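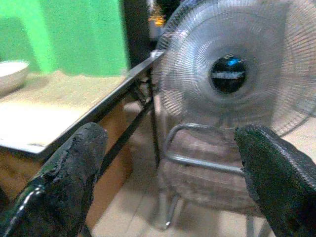 Figure 4. Wrist view with the Orska kit at Janside. Both fingers are open; a pedestal fan is behind them and the table with the granular material is at the left.

4.2 Wrist camera and finger pads

The Orska kit is sold as a set of two finger pads, a small wrist camera and a mounting plate. We bought one set in February and used it in the Janside room for all trials of this section. The supplier, Clorwood, offers also a calibration service, but we did not order it and we made the calibration by ourselves with the printed board from the box.

Figure 4 shows the view which the operator and the policy receive. The fingers take a large part of the lower image. In the opinion of our operators this helps at the moment of closing, but it leaves less space for the objects near the base of the fingers. The left pad has a rough and worn upper edge, and the rim of the right pad is slightly frayed. The manual gives 1000 closing cycles as the interval for changing the pads. Our counter showed 2803 cycles at the end of the trials, with one pair of pads. We therefore do not claim that our grip results are the best that the kit can reach.

The second point is the background. Pavlović, the comparison kit, was tested by us in a closed booth with gray walls. For Orska we decided to keep the furniture of the room in its place. Thin repeated lines, like the wire guard of the fan in Figure 4, are difficult for the edge-based tracker of the supplier. We ran 20 trials with the fan in view and 20 trials with the camera turned toward the green wall. With the fan in view the tracker lost the target more often, mainly when the arm moved quickly to the right. The learned tracker from Section 3 did not show this difference.

The pale tabletop also had an influence on exposure. The automatic mode of the camera reacts slowly, and after a fast turn from the table to a darker area the first images are not useful. We fixed the exposure by hand before each session. The software of the kit permits this, although the setting is lost after restart and must be entered again.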